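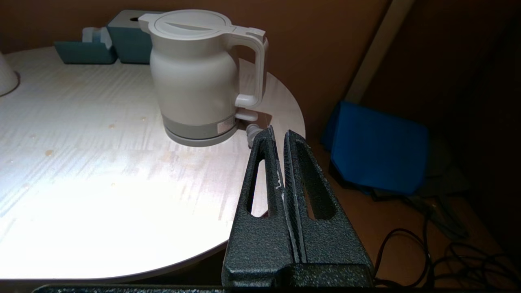
5 min read

Last updated: 11/08/2020

I'd been promising Joelle for ages that I'd go with her to the Haddadin tea warehouse open day in Ciltdale, and I finally ran out of excuses. I'm a teabag-in-the-mug person, I should say that now. Joelle Saliba owns a drawer of little tins and talks about water temperature, so you can imagine who was more excited on the bus.

The warehouse is down behind the old goods yard and you smell it before you find the door, a sort of hay and pencil shavings smell that stayed in my scarf all week. Entry was free but you had to book a slot, and ours was the 2 o'clock. We got a hairnet each (mine wouldn't stay on) and a sticker with our name written in felt tip.

Our guide was Siham Karam, who does the blending, and she was brilliant. She rattled through the whole business at top speed, from the sacks coming in to the boxes going out, and she let us put our hands right into the leaves, which I hadn't expected at all! The Assam was small and crumbly, the green stuff was all twisted up like wood shavings. She told us they keep 17 teas in stock all year, and their everyday blend, the Maludico, is made from four of them. She wouldn't say which four. A man at the back kept guessing and she just smiled at him.

Then came the tasting, which I'd been dreading a bit. You slurp it off a spoon, really loudly, and then you spit it into a bucket. Joelle slurped like a professional. I swallowed most of mine and coughed through the rest. We tried the same tea brewed for two minutes and then for almost ten, and I couldn't believe how different they were, the second one made my teeth feel furry. I've been leaving my bags in for ever, so that explains a lot about my tea.

My favourite was one called Prisine, a light one with a bit of lemon peel. It's dearer than what I usually get but I bought a box anyway, and Joelle bought three things I can't spell. The shop is only a trestle table by the loading doors and they were card only, so bring one.

A few grumbles. It's freezing in there, even in summer, so take a jumper. The toilets are across the yard and you need to ask for a key. And the number 49 bus back only goes once an hour, which we found out by missing it. We sat on the wall and ate Joelle's flapjacks, so it wasn't exactly a hardship.

They're doing another open day in November and I've already said yes. I've also started putting a timer on when I make a brew at home, and my sister thinks I've gone mad.

Comments

Pat W: Is it all right for pushchairs? We went to the pottery down the road and it was nothing but steps.

Reply from author: Flat all the way round, Pat, but the yard is cobbles so it'd be a bumpy ride to the loos!

teapotlid: The Prisine is lovely cold as well. Leave it in the fridge overnight in a jug.

Joelle S: You did NOT cough, you choked. See you in November x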